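Section 4: Setting Up Your Student Election in Restel

Welcome to the fun part! By now your council administrator has created the organization and uploaded the member list. Next you'll build the ballot that students will vote on, and with everything at hand it goes quickly.

4.1 Before you start

Have the final candidate list ready, with names spelled the way candidates want to see them. Check under Members that your roll matches the registrar's total. The sample organization that comes with Restel, Pliltwood College, has 343 members, 312 of them eligible to vote - the rest are alumni and exchange guests.

Note: Eligibility is locked when the ballot opens. Late enrollments have to go in first.

4.2 Create the ballot

1. Open Elections and click New Ballot. Type a title students will recognize, such as "Student Executive Board, January".

2. Choose the seats. For a president and vice president running together, pick Joint Ticket and set the number of names to 2.

3. Add your candidates. In the sample ballot they are Hanna Zakharchenko with Zakhar Zinchenko, and Svitlana Sydorenko with Severyn Prokopenko. Drag a ticket up or down to change the order, or turn on Shuffle (we love this one!) and every voter gets a different order.
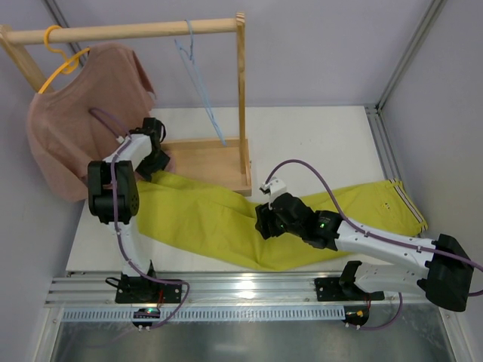
4. Paste in each ticket's statement. The limit is 1000 characters, counting spaces. Longer text is trimmed at the last full sentence, so read it through once more after saving.

5. Set opening and closing times. Restel uses the campus time zone from your organization profile, and closing at 8:00 p.m. gives evening classes a chance to vote.

Caution: Don't edit a ticket once voting is open. Any change to a name cancels the votes already cast for that ticket, and they can't be brought back.

6. Click Preview as Voter and go all the way to the confirmation page. Try it on a phone too.
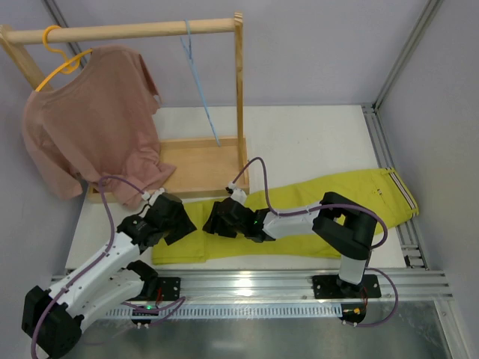

4.3 Name your election officers

Every ballot needs an officer and a deputy. In the sample, Ismail Ait Brahim is the officer. Officers can see turnout while voting is open, but totals stay hidden until both people enter their release codes.

If you run joint elections with a partner campus (Cuveck, in the sample), add its deputy under Shared Access and go on to Section 5.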